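Search this site Go Advanced search
Print this article | E-mail to a friend

The Working Zip
Why the fastener fails before the cloth, and what can be done at the kitchen table

By Trevor Sowerby
20 April 2023
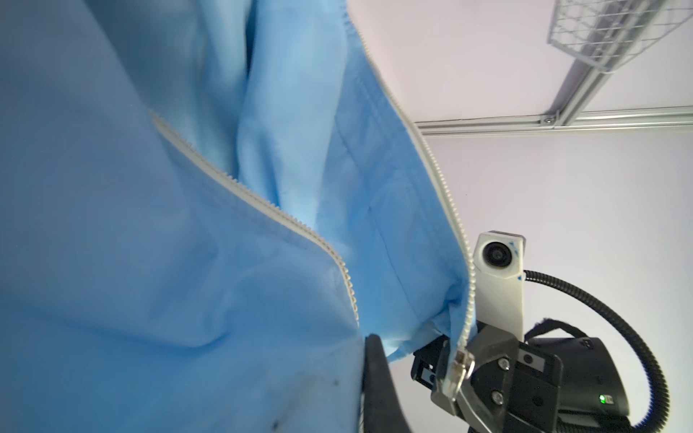 Photograph: Ruben Koster

An open-ended zip has few parts: two tapes, two rows of teeth, a slider with its pull tab, a stop at the top of each side, and at the bottom a pin and a box. The pin goes into the box, the slider is drawn up, and the teeth are brought together at an angle set by the inside of the slider. When a jacket or coverall is retired early, one of these parts is usually to blame, and the cloth around it often has years left.

Ok-hee Ra has repaired workwear for 19 years, latterly at Brimano, a small alterations firm with a long bench and a great many labelled drawers. She sorts incoming zips by fault before she looks at anything else on the garment.

"Slider, teeth, tape, in that order," she says. "People ask for a new zip. Most of them need a new slider."

The slider wears on the inside. Each pass of the teeth takes a little metal from the channel, and the gap between the front and back plates opens. The teeth then pass through without being pressed fully home, and the zip parts behind the slider. The usual remedy is to close the plates slightly with flat-nosed pliers, working on the rear corners, one side and then the other. Very little pressure is needed. Too much and the slider jams or cracks, particularly if it is die-cast.

In March we put the point to a modest test. Ro-un Lim, who cuts patterns at Cadon, made up a set of short sample fronts in mid-weight cotton and fitted each with the same grade of zip. Every sample was opened and closed by hand 400 times. Half were closed with the two tapes level and under light tension; the others were closed with one side pulled forward, as happens when a coat is fastened in a hurry. After the first 100 cycles no difference could be felt. By the end, 5 of the badly aligned samples had begun to part near the bottom. None of the others had. It was a small trial, carried out on new cloth, and washing was not considered.

Alignment at the start is therefore worth some attention. The pin should be seated fully in the box before the slider is moved. The lower end of the tape is held down with one hand, and the tab is drawn along the line of the teeth. Pulling outwards, away from the body, tips the slider and loads one row more than the other.

Fabric folding into the channel is a separate matter. Soft cloth is the worst for this, and a loose inner panel or facing will find its way in if it is allowed to lie over the teeth. Ha-neul Nam, who teaches garment construction, recommends a row of topstitching on the facing, set well back from the teeth. If the cloth has already caught, the slider should be eased back the way it came while the fabric is drawn out sideways. Forcing it forward tears the weave.

Lubrication is simple. A plain wax candle or a dry bar of soap, rubbed along both rows of teeth and worked in with the slider, is enough for a domestic garment. Oil is unsuitable, as it spreads into the tape and collects lint. On pale cloth, graphite from a pencil leaves a grey line that is hard to remove, and wax is the better choice.

For washing, a zip should be closed and the garment turned inside out. An open zip leaves the lowest teeth and the pin free to be knocked and bent in the drum. The reinforced film at the end of the tape is also vulnerable. Once it frays, the pin will not enter the box cleanly, and there is no lasting repair short of replacement.

Replacement sliders are sold singly. The size is generally marked on the back of the old one, and the type must match the teeth: coil, moulded or metal. Ms Ra removes the top stop with end cutters, runs the old slider off, feeds the new one on from the top and crimps a fresh stop in place.

Print this article | E-mail to a friend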